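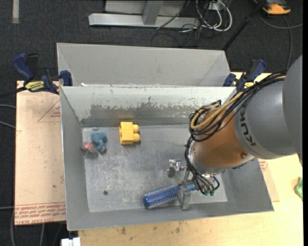

Serville, September

Filed under: Course Notes > Sport & Fans

Okay, week 2 notes! Last time we got through why people pick a team at all, and I promised we'd move on to rivalry, so grab the reading packet and flip to the Marnura chapter.

Quick recap of the case. Marnura and Ninh are two hockey towns that share one highway and, for a long stretch, one rink. The Ninh rink holds 2000 people, and the gate count for a regular game there was 1284. When Marnura came to visit, it sold out every time (even in the years both teams were awful). So the standings don't explain much. What does?

I want you to think about three words from the chapter: closeness, history, similarity. Closeness is the easy one. Similarity is the one people fight me on! Fans swear the other side is nothing like them, and then you read the interviews and they eat the same pregame food and complain about the same power play.

Then compare Prira, which is just as near to Ninh and gets a shrug. They've met in the playoffs once. I lean toward history here, but I've gone back and forth on it, and the chapter kind of ducks the question.

For next class, read to the end of section 6 and write me a page on a rivalry you grew up with. Any sport is fine, high school counts. Skip the stats tables, we'll do those together.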